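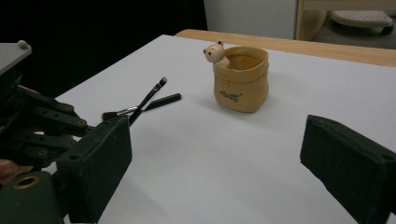

首页 课程 讲义下载 作业 往届资料
分类:自动化与日常劳动 > 第4讲

第4讲 收拾桌面:机器到底会不会做家务

上一讲的作业里,不少同学写“家务机器人已经基本可用”,依据多半是厂商的演示视频。这一讲请大家先把视频放一放,想一件很小的事:把两支交叉搁着的化妆刷捡起来,放进旁边的小盆里。三岁孩子能做,做得不好看,但能做。机器呢?

一、难在哪里

先说刷子。细杆压在粗杆上,先拿哪一支,结果大不一样。先夹粗的,细的会跟着滚走;先夹细的,两指要从桌面上抠起一根很细的杆,指尖稍高就夹空,稍低就顶在桌上。人做这个动作时,指腹先碰到桌面,再往里一搓,根本不用看。两指夹爪没有这个“搓”,只能靠位置算得准,或者靠指面软一点来凑合。

再说刷毛。刷毛一夹就变形,夹久了会歪。所以程序里得知道哪头是毛、哪头是柄。听起来很容易,可是柄是黑的,深色刷毛也接近黑色,光线一差,识别结果就开始摇摆。金属箍会反光,有时帮忙,有时添乱。

最后是放。开口小的容器,如果口沿上还趴着一只装饰用的小熊,能进刷子的地方就更窄了。刷子应当毛朝上插进去,这意味着夹起来之后还要在空中翻一次。很多演示在这一步换了镜头,请同学们看视频时留意。

二、数据从哪里来

目前常见的办法是让人手持夹爪做示范,相机装在夹爪上,记录下动作,再拿去训练。好处是便宜,不用把整台机械臂搬到别人家里。问题也在这里:示范者是人,手腕的灵活、对力的感觉都是人的。记录下来的主要是画面和轨迹,手上那点分寸大半丢了。模型学到的是“手往哪儿走”,至于“碰到了该怎么办”,学得很少。

另一个问题是背景。铺一张白纸,东西摆开,物体轮廓清楚,当然好学。真正的梳妆台上有粉末、头发、充电线、半开的抽屉。白纸上的成功率搬到梳妆台上还剩多少,报告里往往不写。

三、一份成绩单的读法

课上用Gendilar的桌面整理测试做例子。他们共试了1775次,记为成功的1546次。乍看不错,我读完附录后有三点不放心。

其一,“成功”的定义是物体最终离开桌面,没有要求放对方向。刷毛朝下戳进盆底也算。
其二,有52次中途由人伸手扶了一下,仍计入成功。扣掉这些,数字就要重算,请各位自己算。
其三,没有报告用时。人收两支刷子只要几秒钟,机器如果要一分多钟,在车间里这就是另一个岗位的成本了。

Gemutmont在七月的研讨会上讲过他们的装配线试点,工件固定、料盘固定,连续运行没出大毛病。我相信这个结果。但那是把环境改造得适合机器,家里没有人愿意给每支刷子做一个定位槽。两种成绩不能混着引用。

四、我的看法

单件、硬质、位置大致已知的物品,机器现在能拿能放,慢一些。几件东西叠压、带软毛、要换方向再放入窄口,我至今没见过一份经得起细读的数据。Gun-woo Myung在旁听时提醒我,这话几年前有人用来说叠毛巾,后来进展比预想的快。这个意见我接受,不过叠毛巾的论文我也读了,毛巾大多是事先摊平的。

五、课后作业(8月13日前交)

1. 找一段家务机器人的演示视频,标出每一处剪辑点,写明剪辑前后物体的位置有没有变化。
2. 在自己桌上交叉放两支笔,用筷子或镊子夹进笔筒,笔尖朝上。连做十遍,记录失败的原因。手腕尽量不要转。
3. 按第三节的数据,假定扶过的一律算失败,重算成功率。再写一小段,说明你还想向Gendilar要哪些数字。

阅读材料:Fosten手册中“接触与滑动”一章;Gil项目的失败案例记录,只读抓取部分即可。下一讲谈洗碗,会用到第2题的记录,请带来。

标签:抓取 示范数据 评测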